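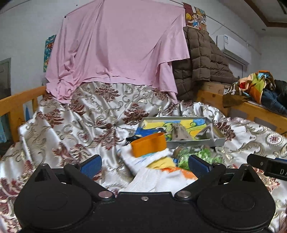

Fig. 1. Blue ribbed pads facing each other across a gap.

Surface and Texture: Notes for Unit 3, Ribs and Ridges
Maeve Brophy, Bodwood Evening School
September 2018

Last unit we drew smooth things and found out how hard they are. Now we get to the fun part! A rib is just a raised line that repeats, and once you start looking for them you will find them on jar lids, radiator fins, corduroy, scallop shells, sand at low tide, the soles of your shoes and the roof of your own mouth (run your tongue along it).

Why ribs show up so often

Some ribs are there for stiffness. Take a flat sheet of paper and lay it across two cups, and it sags under its own weight. Fold the same sheet into pleats and it will carry a bunch of keys. Cardboard works the same way, and so does a corrugated roof. The paper hasn't gained any material, it has gained depth, and depth is what resists bending.

Other ribs help with grip. On a wet surface the grooves give water somewhere to go, so the raised parts can touch. On soft materials the ridges also bend a little under load. Please don't write in your notebook that "more ribs means more grip" - a smooth rubber surface on clean dry glass can hold very well indeed.

And plenty of ribs are there for the light. A fluted column has bright edges and dark hollows that shift all day as the sun moves, and a plain one of the same size looks flat beside it. The potters at Mukwood cut shallow flutes into pale clay and let the glaze pool in them, so the color runs darker in the low places. I could look at those bowls for hours.

Drawing them

Start with the big form and its shadow side. Then mark the spacing where the ribs face you straight on, and squeeze it gradually as the form turns away. Almost everyone keeps the spacing even the first time, and the jar goes flat like a fence. Each rib gets its own small light and shadow, but the small shadows must never be darker than the big one allows.

Use a soft pencil. Turn the paper if your wrist complains.

For next class

1. Make a rubbing of three ribbed surfaces on thin paper, each on its own sheet.
2. Draw one ribbed object lit from the side, then again lit from the front. Compare how much of the texture survives. You'll be amazed how much disappears!
3. Read pages 73 to 100 in the Arango reader. Skip the box on stone tools, we will come back to it.

Maribeth Umali has kindly agreed to bring her knitting samples from August, including the brioche stitch ones, so wash your hands before you handle them. We meet in Room 16, same as before.

Bodwood Evening School | Contact the office | Copyright 2018 | Back to top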